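Reviews > Job Search > Paper Goods

I bought the Grastby work history binder before my third round of county applications, and I love it. It holds 61 ruled sheets, one per job, with boxes for supervisor, dates, and hours per week. 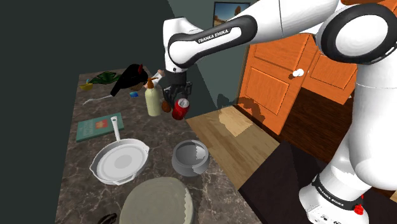 Filling in the duties box took me two evenings. The prompts are so good — they got me to write down phone intake, filing, and even the summer I ran a snack stand, which I'd left off every form! That sheet now says I handled cash and more red soda cans like that one than I care to remember. Trinity Mahmoud lent me her old Floketti folder to compare, and its boxes are much too small.
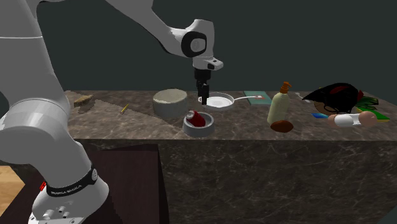

The pockets at the back fit typing certificates without folding them, and the rings close flat. My one gripe is the index tabs, which curl. 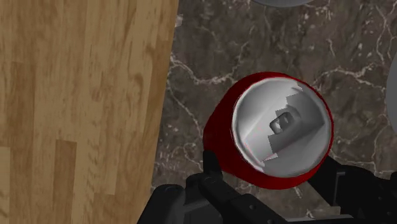
Trundton, February

Still using it. I copied my Ashby office job straight from the sheet onto the form, and it took nine minutes. Refill sheets fit perfectly, and I've ordered another pack.

Tsegereda Assefa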